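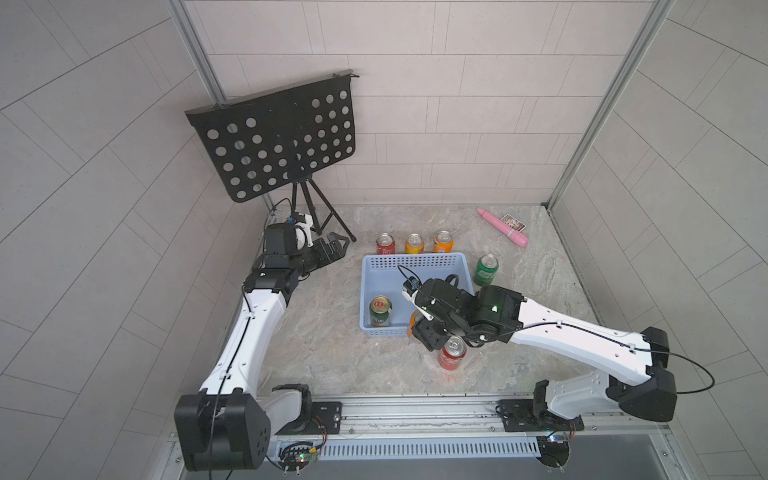

Cans in a basket: standing up or on their sides?

ctibor_p
I keep soda in a blue plastic basket, the kind with small holes in the walls. My pantry shelf is 16 inches deep and I buy 28 cans at a time. Do you stand them up or lay them down?

Cadi Ellis
Standing. Two rows of three is what I do, then you can lift the whole basket out.
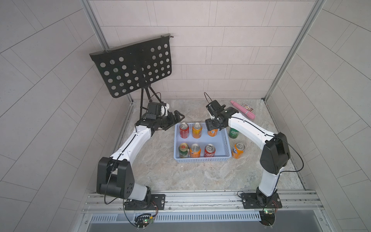
Six in the basket, green soda and a Fanta still outside.

bouchra_t
Disagree. If you lay them down you can stack a second layer. I got nearly 19 in a Stivanen bin that way.

Cadi Ellis
And then you have to dig for the one at the bottom. Standing up you see the tops. Also the beer goes in the same basket at our house and I want to know which one I'm grabbing.

kalevi_h
Depends on the handle. Mine from Koubek has a slot in the end wall and a can lying down blocks it. Standing cans leave room for your fingers.
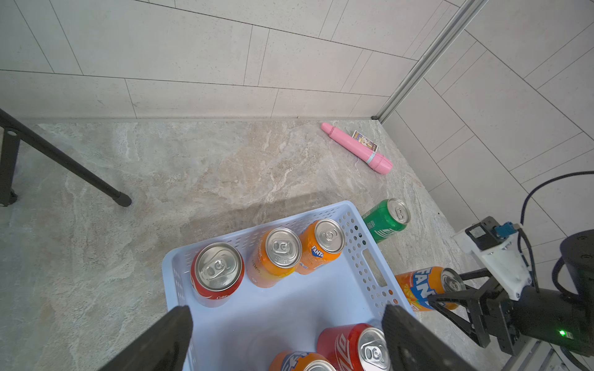
Cans upright inside, two on their sides next to the basket. Handle slot is in the right wall.

bouchra_t
OK, for a basket that size I would stand them too. Mine is deeper.

ctibor_p
Standing it is. Does anyone sort by flavor?

radoslava
No. I tried it in December and gave up after 3 grocery trips. Put the new ones in the back.

Cadi Ellis
I sort. Orange on one side, cola on the other.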